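Studio Visit: An Afternoon at Vestlow with the Dadov Build

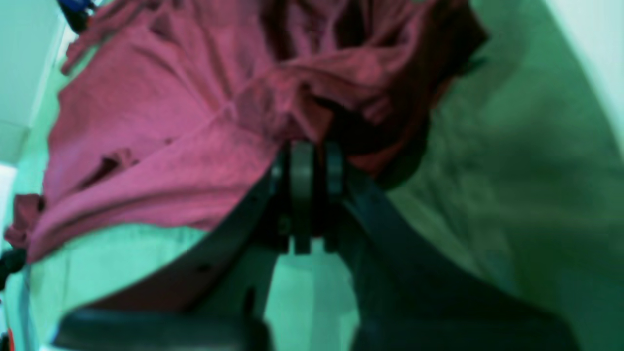 Vestlow makes turn-based strategy games, and its current project, Dadov, is a hex-map campaign game about supply lines in a mountain war. The studio opened its doors to press and modders for one afternoon in December, with three sessions on the schedule: economy, rendering, and a hands-on slot with the current build. Rendering came first. Leandro Arrieta, the lead on the graphics side, spent most of it on the cloth shader used for banners and tents. Flat-colored fabric looks like painted metal at close zoom, and his test for any new version is whether one base color can carry the whole surface. A crumpled pink cloth makes the point well enough: bright raspberry where the light reaches it, close to maroon down in the creases, and dark where one layer folds over another. The old Dadov shader produced the first two of those and missed the third. The new one adds a cheap occlusion term computed once when the banner mesh is loaded, so it costs nothing per turn.

The second session was the economy. Niloufar Tabrizi showed the supply model in a debug view, with each depot drawn as a number and each road as a line of varying thickness. Goods move along roads at a fixed rate per turn, and a road loses capacity when units march on it. In the previous build the loss was applied after movement, which let a player push an army and its supplies down the same valley for free. It is now applied before. The change sounds small, but it broke 11 of the scripted scenarios, and 5 of those were still being rebuilt when we visited.

I asked about the AI, which had been the weak part of Miranda, the studio's last game. Tabrizi's answer was that the Miranda AI planned each unit separately and the Dadov AI plans by road. It picks a road it wants to hold, then assigns units to it. In the debug view this was visible as colored bands that shifted between turns. The plan is recalculated every three turns unless a depot falls.

The hands-on slot ran on six machines, all loaded with the Kosov scenario: two passes, one river, and a winter deadline. I played as the defender. My notes, in the order I made them:

Zoom is smooth on the mouse wheel but the keyboard zoom still moves in steps.

The end-turn key can be rebound. The undo key can't.

Tooltips on depots list stock and income. They don't list the road that is limiting the income, and I had to trace it by hand twice.

The enemy gave up the northern pass early and put everything on the river road. I lost the bridge and then the scenario.

Turn times stayed short until late in the scenario, then became noticeable. Arrieta said the path cache is not being cleared correctly and that this is on the list.

Crescencio Iglesias, who maintains a map pack for Miranda, asked whether old maps would import. The terrain will. Scripts and depots have to be redone in the new editor, which was shown only as a menu and a blank grid. A longer look at the editor is planned before release. Vestlow did not give a release date or a price.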